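Hand grippers on the confectionery line: what changes at Jorkton 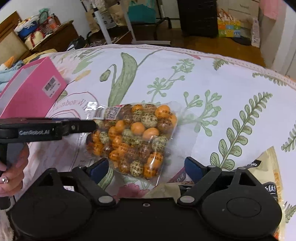 Starting in October, part of the bagged candy work at the Jorkton packing hall will go over to automatic picking, and the people who do that work now will spend some of their hours teaching it. The method is simple enough. You hold a gripper by its handle, close it on an item, lift it, put it down and repeat. Soft bags come first on the list, and they are the hard ones. A clear bag crammed with candy eggs, orange and speckled and mottled, has no flat side to press on, and its crinkled edges stick out past the candy on all sides that matter to a gripper. Boxes are easier and will come later.

Twelve packers from the Hikau and Vermeulen lines have signed up for the first round. Each does 30 minutes with the gripper, then goes back to regular duties. Time with the gripper is paid at the normal rate and does not count against your line's output. If your wrist or thumb gets sore, stop and tell your shift lead. Two people asked for a smaller handle and we have passed that on.

The question we hear most is about jobs. The plan agreed with the works council covers 70 positions in the hall, and none of them will be cut when the first picking cell opens. What will change is the mix. There will be less lifting out of totes and more checking, refilling and clearing of jams. The night shift gets the cell first, as it has been short of people since spring. Anyone whose station moves will get two weeks' notice and training on the new one.

The cell has to reach 95 percent correct picks on soft bags before it runs without a packer standing next to it. It is not there yet. Torn bags and bags with unreadable labels will still go to the hand table, and that table stays where it is.

Sarska, our sister site, is following the same plan one season behind us. Its packers will visit on a Thursday to try the grippers and talk to the people using them. Sign-up sheets for the second round are by the time clock.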